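4.2 Chores in Simulation: What the Arm Can and Cannot Do Yet

Anyone who has watched a robot arm try to shut a drawer will know that it is a humbling way to spend an afternoon. We came to this work with the modest hope of asking whether a general arm, with an ordinary two-finger gripper and a single camera mounted behind the fingers, could manage the sort of small chores that most of us do without looking: opening a window to let in some air, putting a cup back on its shelf, wiping down a counter. The earlier sections described how the controller was trained. In this one we would like to stay with the chores themselves for a while, and with the many small ways in which they go wrong.

All of the trials reported in this section were run in Valtomen, the simulator we introduced in Section 3, using the Plelach controller without any changes between tasks. We chose 9 chores and gave the controller 276 attempts at each one. The starting pose of the arm was drawn fresh for every attempt, and so were the textures on the walls, floors and work surfaces. A person walking into a room with loud wallpaper is not usually confused about where the window is, and we thought it only fair to ask the same of the machine.

The textures deserve a word, because they caused more trouble than we had planned for. Our first set was rather plain, and the controller did so well on it that we briefly became quite cheerful. Poppy Lockwood then suggested that we mix in wood grain, brick and small tile patterns, and stretch them over surfaces where a builder would never put them. The success rate fell sharply on the window chore and on both of the drawer chores, while the cup chore hardly noticed. We believe (though we can't yet prove it) that the controller had been leaning on broad patches of even color to judge how far away a wall was. A busy pattern seen at a steep angle bunches up as it recedes, and it seems that this bunching was sometimes read as an edge.

The window chore shows the difficulty nicely. It asks the arm to reach the handle, close its fingers on it, and pull. From many starting poses the handle is in plain view and the reach is an easy one. From others the camera is tipped over and mostly facing a wall, and the only hint of the goal is off to one side, as in Figure 4. A person would simply turn their head. The controller has no separate head to turn, so it must move the whole wrist to get a better look, and for a long time it was reluctant to do so.
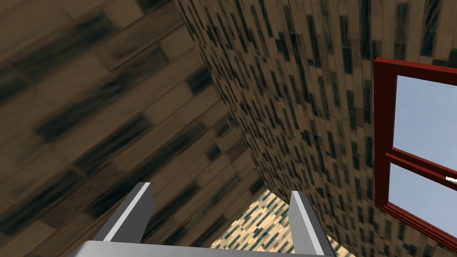
Figure 4. Wrist-camera view in the window chore. The gripper is open and empty; the red-framed window, with a small pale latch or handle on its crossbar, lies at the far right.

We tried two remedies. The first was to reward the arm a little for bringing the handle toward the middle of its view before reaching. This helped, although it also produced a fussy sort of behavior in which the arm kept adjusting its view long after it could see perfectly well. The second was to add 3,000 short practice runs that began from awkward poses, with no reward for looking at all, only for touching the handle in the end. We liked the second remedy better. The movements it gave us were plainer, and they carried over to the drawers without further training.

Are these machines ready for the house, then? On the evidence of our trials we would say not quite, and we would say it with some affection for the controller. A chore at home is seldom a single reach. To air out a room one may have to shift a plant, draw back a curtain and only then work the latch, and our longest chain of steps was far shorter than that. Contact is also kinder in Valtomen than in life, where handles stick and paint gets in the hinges. The shop-floor version of the question, with fixed lighting and parts that arrive in the same place each time, looks more hopeful to us, and we return to it in Section 5 with the Noguchi bench.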